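4.2 Rules for the Holding Phase
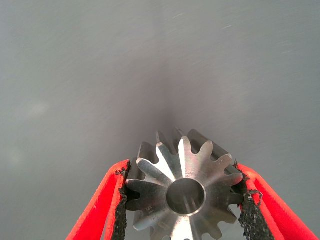 Figure 3. Spur gear held between the two fingers, wrist camera view.

The written procedure at the Fedcombe cell divides each handling cycle into approach, closing, holding and release. Of these, the holding phase had the least guidance when we began our work. The older instruction had only one sentence for it, which told the operator to "confirm the part is secure". Lilibeth Dizon, who revised the instruction, asked four operators what they understood by this sentence and received four different answers. One of them looked at the force value on the screen, another looked only at the part. We therefore wrote the rule again in terms of what the wrist camera can show. The bore must be fully inside the image, the front face must point to the camera, and both pads must touch the toothed body at the level of the bore. The hold in Figure 3 meets these three conditions, although the lowest teeth are only partly visible. We accept such a view, as the rule asks for the bore and the contact points and does not ask for the complete outline of the part.

The second rule concerns the marking. Where a part carries an engraved number on its face, the number should be readable in the holding image before the arm is allowed to travel. In Figure 3 the numerals "15" can be read on the lower left of the gear face, in a sideways orientation. The orientation of the number is not restricted. In an early draft we required it to be upright, but Jhun Baluyot objected that this would force a second grasp for many parts without any benefit to traceability, and the requirement was removed. Brushed steel gives strong reflections, and a marking that lies inside a bright sector of the face can be lost. For this case the operator may turn the wrist once and take a new image - a second turn is not permitted and the part goes to manual reading.

The third rule is about the pads. We found it difficult to write a limit for pad wear which everybody applies in the same way. A coarse pad looks uneven also when it is new, and the top edge in particular can look ragged. The black pads in Figure 3 show this problem well: the surface is granular, the outline is irregular, and on the right pad a small piece of the red finger comes out between the black material near the top. Under the first draft, which spoke of "visible damage", two reviewers rejected this pad and two accepted it. The present rule considers only the contact zone. If finger plastic is exposed where the part is gripped, the pad must be changed before the next cycle. If it is exposed elsewhere, the operator records it in the Truleck log and the pad is examined again at the end of the shift.

Emiliano Cabello applied the three rules to 1634 stored holding images from the January runs. He marked 289 of them as not in agreement with at least one rule. The most frequent cause was an unreadable marking, and pad condition came second. Position of the bore was a rare cause. These figures describe the images and should not be taken as a rate of dropped parts, which we treat separately in Section 5.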